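Gultunow thread, part 2. For those who asked how I learned to fold clothes at my age – I promised to write it down and now I have a free evening.

1/ When I moved to Caltville in January, I brought two suitcases and one bad habit. The bad habit was the chair. Every clean thing went on the chair and stayed there until I wore it again. If you have such a chair, you know.

2/ My neighbor Boglárka Vincze worked many years in a hotel laundry. She saw the chair one time and did not say anything. The next evening she knocked with a cup of tea for each of us and said, "Bring me the worst one." So this was lesson one.

3/ The worst one is never a shirt. A shirt has shoulders and tells you where to begin. The worst one is the soft thing which has no shape when you lift it. You hold it at one point and everything hangs from there, and when you put it down you have a heap again. 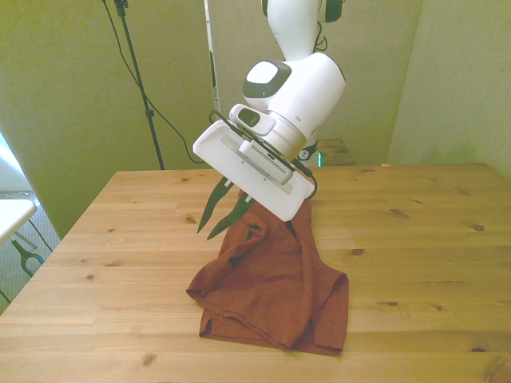
4/ RULE ONE: DO NOT LIFT FROM THE MIDDLE

5/ This is the mistake I made for my whole life. I was grabbing the middle of the pile because the middle is nearest to my hand. Boglárka says to look for a hem first. Any hem. A hem is a straight line, and from a straight line you can find the rest of the garment.

6/ When you have the hem, follow it with your fingers to the corner or the side seam. Then do the same with the other hand. Now you can lift and the fabric opens by its own weight. Shake it two times, not more. I was shaking like a person who has a wasp in the sleeve.

7/ RULE TWO: CLEAR THE TABLE

Everything goes away. The cup also. I used to fold between the laptop and the bread, and of course one sleeve was always in the butter. A bed is too soft for learning, the fabric sinks and you cannot press a line into it. A table is better for your back too.

8/ Somebody asked about my table. It is pale wood, secondhand, from the Ogundipe shop behind the bus station. The seller wanted more, but I showed him a scratch and we agreed. I oiled it once when I bought it and I should do it again before winter.

9/ RULE THREE: SLIPPERY FABRIC NEEDS FLAT HANDS

Cotton is patient. Thin sport fabric is not patient. You make a fold, you turn your head, and the fold has walked away. For such things I put my palm flat in the center and move it slowly to the outside, as if I spread flour on a board. No pulling. Pulling makes new creases in a place where you had none.

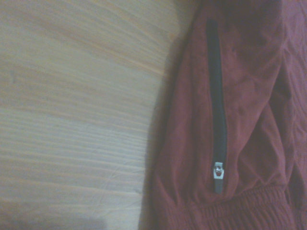

With pants of this kind I first put one leg over the other, so that the seams are together. Then I fold up from the bottom, stopping a little before the waist. Then once more. If the waist has elastic, leave it for the end, it always wants to curl and it will fight you if you begin there.

10/ Boglárka folds in thirds and I fold in halves. We discussed this longer than I want to admit. Thirds stand better in a drawer, like files. Halves are easier to remember. My drawer is low and wide, so I stay with halves and she sighs every time.

11/ RULE FOUR: FOLD THE SAME DAY

I know, I know. But fabric which waits in a heap overnight learns the shape of the heap. In the hotel they had a timer for this. I have no timer, I put on one radio program and when it is finished I must be finished too.

12/ My colleague Ikechukwu Obi asked if it is not easier to buy one of those plastic folding boards. He has the Etetia one. I borrowed it for a week. For T-shirts it is quick, I agree. For pants and for anything with a hood I was more busy with the board than with the clothes. I gave it back with a cake.

13/ Small things I wrote on paper during the lessons:

Close the zippers before folding.
Empty the pockets before washing, and again before folding.
Dark red things go together with dark red things, in the machine and in the drawer. I have one pink towel which explains why.
If a garment will not lie flat, turn it over and try from the back side.

14/ Now about the table again, because three of you wrote to me that oil will leave marks on the clothes. I had the same fear. I asked in the shop and the advice was to put on very little, wipe it, and then leave the table alone until a white paper napkin stays white when you rub it.

15/ I did the napkin test in the corner near the window and then in the center. Please do both. The center dries later, or in my case I was more generous there with the oil. I folded nothing on it until the second day.
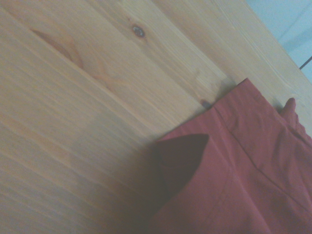

Also wipe with a cloth which is only a little damp before you begin, going along the grain. Crumbs hide in the lines of the wood, and a crumb under a smooth fabric makes a small bump that you will try to iron later and you will be angry.

16/ Does it stay tidy? Mostly. I had a bad week when I came home late each evening and the chair was full again. Boglárka said even in the hotel there were such weeks, and they had eight people and a machine for the sheets.

17/ What helped me was to begin with one thing only. One pair of pants, folded properly, in the drawer. After this I usually do another one. If I don't, then at least it is one less on the chair.

18/ The first part of this thread had 3,000 readers, which for me is very strange. I usually write about bus timetables and soup. Thank you for all the messages, also the strict ones. I answer slowly, my English needs the dictionary in the evening.

19/ Next time: fitted sheets. Boglárka says I am not ready. Ikechukwu says he rolls his into a ball and closes the door quickly. If you have a method that works for a person with short arms, please write it below – I will test it and report.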